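港の倉庫が仕事場になるまで
グレルクポート旧穀物倉庫、設計事務所プリネックの新オフィスを歩く

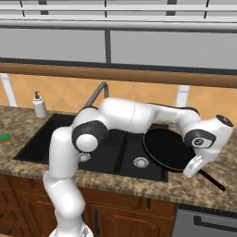 この記事は約9分で読めます

グレルクポートの駅から港へ向かう道は、途中で一度、線路をくぐる。ガードの先で急に風が強くなり、左手に煉瓦の壁が続く。壁の長さは街区ひとつ分ある。かつて穀物を貯めていた建物で、設計事務所プリネックが本社を移したのはその北側の棟である。

入口は海側にない。道路に面した元の荷捌き口を使っている。幅の広い引き戸を残し、その内側に風除室を設けた。引き戸は営業時間中ずっと開いていて、夜だけ閉まる。戸車は交換したが、レールは当時のものを磨いて使っているという。

風除室を抜けると、すぐに受付があるわけではない。最初に出会うのは天井の低い廊下だ。壁は灰色の左官仕上げで、照明は床に近い位置にしかない。廊下は緩やかに右へ曲がり、曲がりきったところで天井が一気に上がる。三層分の吹き抜けである。上から落ちてくる光は、屋根に開けた細長い天窓からのものだ。

「倉庫には窓がほとんどなかった。窓を増やせば簡単ですが、外壁に穴を開けると壁が弱くなる。それで屋根を選びました」

設計を統括したメイリオン・サミュエルはそう話す。プリネックに入る前は構造の仕事をしていた人で、説明のときにまず図面の断面を開く。平面図を見せるのはいつもその後だった。

天窓は棟に沿って一本だけ通っている。ガラスの下には木製のルーバーがあり、夏の直射を遮る角度で固定されている。可動式も検討したが、海に近い場所では金物が傷みやすく、保守の手間が読めなかった。固定にした結果、六月の昼には床に細い縞が落ち、冬は光がもっと奥の壁まで届く。取材したのは冬で、縞は床になく、東の壁の煉瓦に斜めにかかっていた。

延床面積は913平方メートル。そのうち執務室にあてたのは半分に満たない。残りは模型室、資料室、食堂、そして用途を決めていない部屋である。この配分には社内でも異論があった。以前の事務所は市の中心部の賃貸ビルで、一つの階に全員の机が並んでいた。移転にあたって机の数を減らすと伝えたとき、若い所員からは反対の声が多かったという。

「自分の席がなくなるのは不安ですよ。私だって嫌です」とサミュエルは言う。「結局、固定席は残しました。減らしたのは机の奥行きです」

机は奥行きを浅くし、その代わりに背後へ長い共用台を置いた。図面を広げるのは共用台の上で、机では画面に向かう作業だけをする。共用台の天板はタモの集成材で、脚は倉庫に残っていた鉄の部材を切って溶接したものだ。高さは立って使う寸法に合わせてある。座りたい人のために高めの椅子もあるが、見たかぎりでは立っている人のほうが多かった。

既存の柱は16本ある。いずれも鋳鉄で、柱頭に簡単な飾りがついている。穀物の荷重を受けていた柱なので、事務所として使うには十分すぎる強さがあった。問題は火に対する性能だった。鋳鉄は熱に弱く、そのままでは現在の基準を満たさない。覆ってしまえば飾りが見えなくなる。検討の末、耐火塗料を塗ることに決めたが、塗膜が厚くなりすぎると細かい彫りが埋まる。塗装を請け負ったボロヴェックスは、飾りの部分だけ刷毛を替え、層を薄く重ねる方法をとった。作業には予定より長い時間がかかった。

色も簡単には決まらなかった。最初の案は白である。試し塗りをしたところ、天窓の光の下で柱だけが浮いて見えた。次に濃い緑を試し、これは食堂の壁に使われて残っている。最終的な柱の色は、煉瓦の目地に近い鈍い灰色になった。近づくと少し茶が混じっている。

床は既存の板を剥がし、下に配線と床暖房を入れてから張り直した。再利用できた板は全体の一部で、傷みのひどいものは資料室の棚板に回している。足りない分は別の建物から出た古材で補った。新旧の境目は隠していない。吹き抜けの南端に立つと、板の幅が変わる線がはっきりとわかる。その線がちょうど、かつて倉庫を二つに仕切っていた壁の位置にあたる。

階段は一か所にまとめた。鉄骨の折り返し階段で、踊り場が広い。踊り場にはベンチと小さな本棚があり、打ち合わせの続きをここでする人がいる。手すりは丸鋼を曲げただけのもので、握る部分に革が巻いてある。革は海からの湿気でもう色が変わり始めていた。替えないのかと尋ねると、総務の担当者は、一年ごとに様子を見ることになっていると答えた。

二階の北側が執務室になる。音の扱いには苦労したらしい。煉瓦と鉄と板張りの床では、声がよく響く。引っ越した直後は電話の声が吹き抜けを越えて反対側まで届いた。いまは天井の梁の間に吸音材を入れ、共用台の裏面にもフェルトを張っている。裏面のフェルトは後から所員の提案で加えたもので、張る作業も自分たちで行った。端が少し浮いている箇所がある。

家具の多くは地元の工房イワサキが製作した。受付のカウンター、食堂の長机、資料室の引き出しがそうである。引き出しには取っ手がない。前板の下端を斜めに削り、そこに指をかけて開ける。中には石や煉瓦、タイルの見本が入っていて、かなり重い。レールの仕様を一度変更し、引き出しの幅も当初の案より狭くした。

「最初の試作は、満杯にすると開けるのに両手が要りました。見本を取り出す人はたいてい片手に図面を持っています。それで幅を詰めた」とサミュエルは言う。

模型室は一階の西側にある。ここだけは床がコンクリートのままで、壁も塗っていない。作業台の上には集塵の管が下がり、奥に塗装用の小部屋がある。外から中の様子が見えるように、廊下との間は大きなガラスで仕切った。来客を案内するときは必ずこの前を通る。進行中の計画を見せたくない場合のために、ガラスの内側には布の幕がついている。取材の日は半分だけ引かれていた。

食堂は海側にある。この建物で唯一、外壁に新しく開けた窓がここにある。構造の検討を重ね、既存の換気口が並んでいた部分を横につなぐ形で開口を取った。窓台は深く、人が腰かけられる。見えるのは岸壁と、その向こうの防波堤である。風の強い日は波しぶきがガラスまで届くことがあり、掃除の頻度は当初の想定の倍になった。

昼食は各自が持ち寄るか、近くの店で買ってくる。週に一度は当番が汁物を作る習慣があり、これは前の事務所から続いている。厨房は小さく、流しと加熱器具と冷蔵庫が一列に並ぶだけだ。大きな換気扇を屋根に出したくなかったため、揚げ物は禁止されている。

用途を決めていない部屋は三階にある。屋根のすぐ下で、端のほうは立つと頭がつかえる。移転の計画では会議室になるはずだったが、予算の都合で内装を後回しにし、そのまま残った。いまは展示に使われたり、近隣の住民の集まりに貸し出されたりしている。照明は工事用の器具を転用したものが吊られている。床には以前の展示で貼ったテープの跡が残る。

この部屋をどうするかについて、社内の意見はまだまとまっていない。会議室は足りていない。予約の画面を見せてもらうと、午前中はほぼ埋まっていた。一方で、空けておきたいという声も根強い。サミュエル自身は会議室にするつもりでいる。

「余白が大事だという話はわかります。ただ、来客が階段の踊り場で待っているのを見ると、やはり部屋が要ると思う」

環境面では、外壁の断熱に妥協が残った。煉瓦を見せるために内側の断熱は一部の壁だけにとどめ、その分を屋根と床で補っている。移転後の光熱費は以前の賃貸ビルより高い。床暖房は立ち上がりに時間がかかるので、冬は始業のかなり前に運転を始める。朝早く来た所員が上着のまま仕事をしている姿も見た。来年度は北面の窓に内窓を足す予定で、見積もりを取っている段階だという。

雨水は屋根から地下の水槽に集め、便所の洗浄と植栽の水やりに使う。水槽は穀物を落とすための竪穴を転用した。竪穴は全部で9か所見つかり、使ったのはそのうちの一つだけである。残りは蓋をして床下に眠っている。蓋の位置には真鍮の小さな円板が埋め込まれていて、食堂から模型室まで歩くとその上をいくつか踏むことになる。

工事中に出てきたものは、竪穴のほかにもある。壁の内側からは古い荷札の束と、長さの違う木の物差しが見つかった。物差しは受付の横の壁に掛けられている。荷札は傷みが進んでいたため、町の資料館に預けた。

南側の棟はまだ手つかずのままだ。屋根の一部に仮の覆いがかかり、窓は板で塞がれている。所有者は別で、宿泊施設にする案と市場にする案があると聞いた。プリネックは設計の相談を受けているが、正式な契約には至っていない。二つの棟の間には幅の狭い中庭があり、いまは所員の自転車置き場になっている。もし南棟が動き出せば、ここが共通の入口になる可能性がある。

夕方、天窓の光が消えると、吹き抜けの照明が下から順に点く。明るさは控えめで、三階の梁は暗いまま残る。共用台の上だけに手元灯がつき、数人が図面の端を押さえながら寸法を書き込んでいた。引き戸を閉める当番が、鍵の束を持って荷捌き口のほうへ歩いていった。

グレルクポート旧穀物倉庫北棟
用途:事務所
延床面積:913平方メートル
設計:プリネック(統括 メイリオン・サミュエル)
耐火塗装:ボロヴェックス
家具製作:イワサキ
見学:三階の展示開催時のみ可

掲載:2021年12月15日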